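Section 4: Comparing Two Grippers with the Ball and Bin Test

If you have come this far, your arm is bolted down, the controller is talking to it, and you are probably itching to pick something up. Good! Ping-pong balls are a lovely first job for any gripper, as they are light, cheap and quick to tell you when your grip is off.

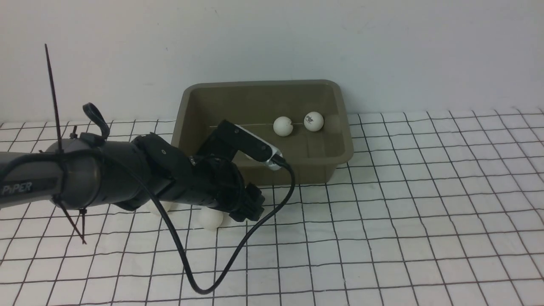
The test below was put together by Senthil Shenoy while we were choosing between the Flerkon and the Lelberg fingers, and we have used it on every gripper since. Set aside a quiet afternoon for it.

Before you start

Smooth the grid mat as well as you can. A few small wrinkles won't hurt, but a big fold will send a ball rolling off just as the fingers close.

Check your cable ties and leave enough slack in the sensor cable for the wrist to turn all the way both ways.

CAUTION: Keep your hands out of the bin whenever the arm is powered, even if it looks like it is only resting.

Running the test

1. Fit the first gripper and load its profile in Rai. The Flerkon profile is 208 and the Lelberg is 339.

2. Set the closing speed to 100. You can go faster later on, but please do your first run at this setting.

3. Jog the wrist over the front rim of the bin and save that spot as your "above bin" position.

4. Place a ball on the mat in front of the bin, on a crossing of two grid lines, and start the pick routine.

5. Let the arm carry the ball over the rim and release it. Write down whether it dropped cleanly, stuck to a finger or got away from you - all three happen, so don't be discouraged.

6. Repeat until you have a full page of results, then power down, swap grippers and go back to step 1.

NOTE: Long fingers can brush the rim on the way in. If yours do, raise the "above bin" position a little and save it again.

If the arm stops with code 385, the wrist has lost the sensor. Power down, reseat the plug and home the arm before you carry on. The Illus controller does not remember its home position after this fault, so the homing step can't be skipped.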